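Maple Oat Breakfast Bars for the Freezer

7 Mar 2020

Breakfast in our household is prepared in advance whenever possible. These maple oat bars have been part of that routine since September, when the school year resumed and the mornings became considerably shorter. The recipe contains no eggs or dairy, and it may be made without nuts if required.

The original version was baked in a loaf pan and proved too thick to cook evenly. I have since moved to a square pan lined with parchment, which produces a thinner bar with a firm edge and a soft center. The oven should be fully heated before the pan goes in.
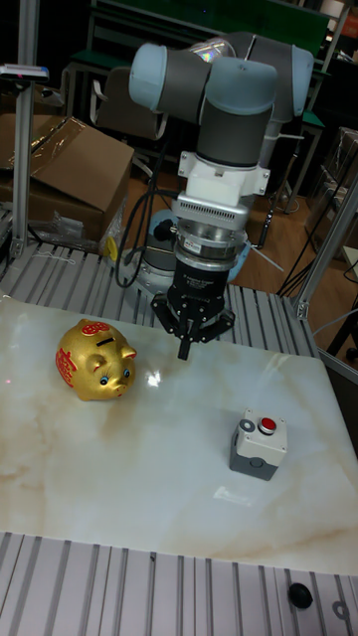
Reading time: 2 minutes

To prepare the bars, combine 300 grams of rolled oats with a teaspoon of cinnamon and a generous pinch of salt. In a separate bowl, mash two ripe bananas and stir in the maple syrup, sunflower seed butter and vanilla until smooth. Fold the wet mixture into the oats and allow it to rest for ten minutes. Dried cherries or chopped dates may be added at this stage.

Press the mixture firmly into the pan with the back of a spoon. Bake at 350 degrees until the edges are golden, which takes around 25 minutes in my oven. Leave the bars in the pan until completely cool. Bars cut while warm will crumble, and the pieces are then best served over yogurt.

I store them in a Pludar tin with parchment between the layers. They keep for 72 hours at room temperature and for two months in the freezer. A frozen bar placed in a lunch bag at seven is ready to eat by midmorning.

Readers have asked whether quick oats may be substituted. They may, although the texture will be closer to cake. Steel-cut oats are not suitable for this recipe.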